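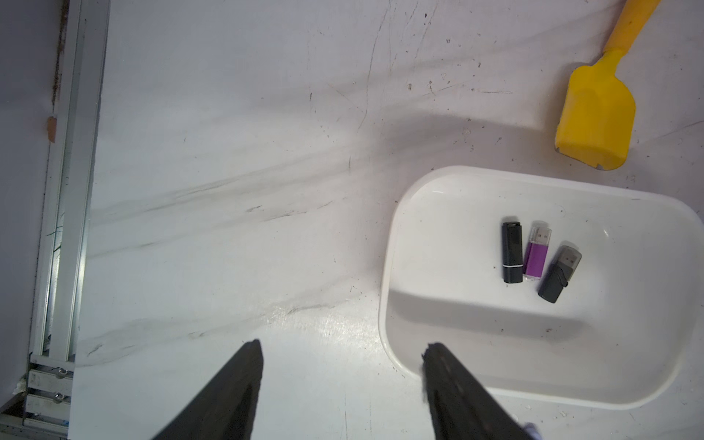 The Pisex cell is a single-arm tabletop robot work cell used for picking and sorting small goods. It consists of one arm with a two-finger gripper, a wrist camera, a white work surface, an aluminium profile frame and a set of loose trays that hold the parts to be handled. The cell was first put together at the Mustley workshop, and later versions were built there and at Nirano. This article deals mainly with how the cell is set up, looked after and repaired.

Background

The cell was designed by Lucía Pastor and Tharindu Nanayakkara as a replacement for an older bench on which the arm had been bolted straight to a desk. The desk flexed when the arm moved quickly, and the camera calibration had to be repeated several times in a shift. Pastor drew up a frame of extruded profile that carried the arm on its own beam, with the work surface fixed separately. Nanayakkara wrote the first setup sheet, most of which is still in use.

The name Pisex was taken from the label on the cupboard where the first set of spare parts was kept. It has no further meaning. The control program is called Sultana and is kept apart from the mechanical design, so that a cell may run an older or newer copy of Sultana without any change to the frame.

Layout

The frame is built from grooved profile. Brackets are held by screws that run into nuts in the grooves, which allows them to be slid along the profile and fixed at any point. The arm stands on a short cross beam at the rear. The operator works from the front.

The work surface is a white sheet with a glossy finish. A pale surface was chosen to make dark parts stand out in the wrist view, and the gloss makes it easy to wipe. The drawback is glare. Light from a ceiling lamp is thrown back as a bright patch which moves across the view as the wrist moves, and pale or shiny parts lying in that patch may be missed. Matt sheets were tried at Nirano and cut the glare, but they held dirt and were hard to clean. The glossy sheet was kept and the lamps were moved instead.

Trays are shallow, white and made of plastic, with rounded corners and a raised rim. They are not fixed down. The position of each tray is found by the camera at the start of a run and checked again after every 20 picks. The parts most often used for trial runs are USB flash drives, in mixed colours and body shapes. They are small and stiff, will lie close against each other, and have a bare metal end that reflects light differently from the body.

Gripper

The gripper has two black fingers that taper towards the tip. The inner faces are ridged for grip. The fingers are driven together by one motor, and each closes by the same amount, so that a part is always drawn towards the centre line. Each finger is held to its carrier by 4 screws and can be changed without taking the gripper off the wrist.

The tips are the part of the cell that wears most. Contact with the work surface scuffs the outer side, and contact with tray rims chips the end. Light scuffing has no effect on the grip. A chipped tip matters more, as the loss of even a small piece changes the point at which the finger first touches a part. On flat parts such as flash drives, a short finger tends to ride up over the body and let it slip.

Setting up

The frame is placed on a firm bench and levelled before the arm is mounted. The brackets are first done up by hand, the frame is checked for square across both diagonals, and the screws are then tightened in turn. Tightening one bracket fully before the others pulls the frame out of square. Where a bracket has stacked plates, the plates must lie flat on each other with no dirt between them.

The work surface is laid next. It must not touch the beam that carries the arm. A gap the width of a folded sheet of paper is enough. If the surface and the beam touch, movement of the arm is passed into the sheet and loose parts creep across it during a long run.

Once the arm is mounted, the wrist camera is aimed so that both fingertips can be seen at the bottom of the view when the gripper is open. The tips are used by Sultana as fixed marks. If either tip is out of view, the program will still start but cannot tell whether the camera has shifted. The camera bracket is then locked and a line is drawn with a fine pen across the joint, so that any later movement can be seen at once.

Calibration follows in three stages. In the first, the arm is moved by hand to each corner of the work surface and the height is stored. In the second, a printed card is placed at the centre and viewed from a ring of positions above it. In the third, a single part is picked and put back a number of times, and the error is read from the log. The first two stages need not be repeated unless the frame or the camera has been moved. The third is repeated whenever the fingers are changed.

Lighting is set last. The blinds, if any, are left as they will be in normal use. The operator moves the arm slowly over the full work area while watching the wrist view, and notes where the glare patch falls. The lamp or the tray is then moved until the patch lies clear of the parts. A soft shadow over the surface does no harm so long as its edge does not cross the tray during a pick.

Routine care

The work surface is wiped at the start of each shift with a damp cloth and then a dry one. Smudges left by the cloth are the most common fault in daily care. They tend to run in the direction of wiping, and long grey streaks can be read by Sultana as the edge of a part. Anwara Herath, who took over the care of the cells at Mustley, changed the instruction so that the dry cloth is always passed across the line of the damp one.

Specks on the surface and inside the tray are removed with a soft brush. Fine scratches cannot be removed and are left alone. The program keeps a stored view of the bare surface, known as the blank, and marks that do not move are taken out of the wrist view by comparing it with the blank. The blank is taken again after any cleaning that shifts or lifts the sheet.

Tape should not be used on the profile. Scraps of it stay on the edge when the rest is pulled away, and a brightly coloured scrap may be picked out by the camera. Labels are tied to the frame at the back, out of view. Stains on the profile do not affect the work and are noted only if they spread, as this may point to a leak from above.

Hand tools, including scoops used for moving parts in bulk, may be left on the surface only when the program has been told to leave that area out. By default the whole sheet is treated as working area. A tool with a long handle should lie with the handle pointing away from the arm.

Screws in the frame are checked each month. The bracket screws at the lower end of the side profile take the most strain and tend to loosen first. A screw that has turned since the last check is taken out, cleaned and refitted. It is not simply tightened further, as the nut behind it may have slipped in the groove.

Repair

Finger changes

Fingers are changed as a pair. Fitting one new finger beside a worn one moves the centre line and leads to parts being nudged sideways before they are held. The limit used at Mustley is 2,000 picks on hard parts, after which the tips are looked at under a lens. If the ridges on the inner face are still sharp and the ends are sound, the pair may be kept in use until the next check.

To change a pair, the gripper is opened fully and the motor is switched off. The screws are eased out, the old fingers are drawn forward, and the seats are brushed clean. Grit left in the seat will tilt the new finger. The new pair is fitted with the screws loose, the gripper is closed on a flat steel gauge, and the screws are tightened while it is held there. Small fragments are often found near the fingers after a chip. These should be traced and removed before the cell is restarted, for they can lodge between the ridges and hold the faces apart.

Camera faults

A view that drifts slowly to one side is nearly always caused by the camera bracket. The pen line across the joint is checked first. If the line is unbroken, the cable is examined, as a cable that has been tied too tightly will pull the camera round when the wrist turns. Eglė Pärn traced a long-running fault at Nirano to a cable tie of this kind in October, after both the camera and its board had been replaced without effect.

Surface replacement

The sheet is replaced when scratches are deep enough to catch a fingernail, or when it no longer lies flat. The new sheet is left on the frame overnight before being fixed. The corner heights and the blank must be taken again, and the third stage of calibration is run in full.

Known limits

The cell does not handle parts that lie tightly side by side as well as it handles loose ones. When several flash drives rest against each other, the fingers need a gap on both sides of the body, and the middle part of a group often has none. Sultana deals with this by taking the outer parts first, starting with any that lies at an angle to the rest. Clear plastic caps are a further difficulty. The program may place the edge of the part at the coloured body inside the cap, and the fingers then close too far in.

Sumaiya Gamage added a nudge routine, in which the closed fingers push gently at the end of a group to open a gap. It was tested over 2,000 trial picks and is now part of the standard copy of Sultana. The routine is turned off for parts with a bare connector facing the fingers – pushing on the metal end was found to mark it – and in that case the operator is asked to spread the parts by hand.

Records

Each cell has a paper log kept at the bench. Entries are made for finger changes, bracket screws refitted, new blanks and any move of the camera. The log of the first cell at Mustley runs to over three volumes. Pick counts are stored by Sultana and copied into the log when the fingers are changed, as the stored count is set back to zero at that point.

See also

Two-finger gripper
Wrist camera calibration
Profile frame
Part tray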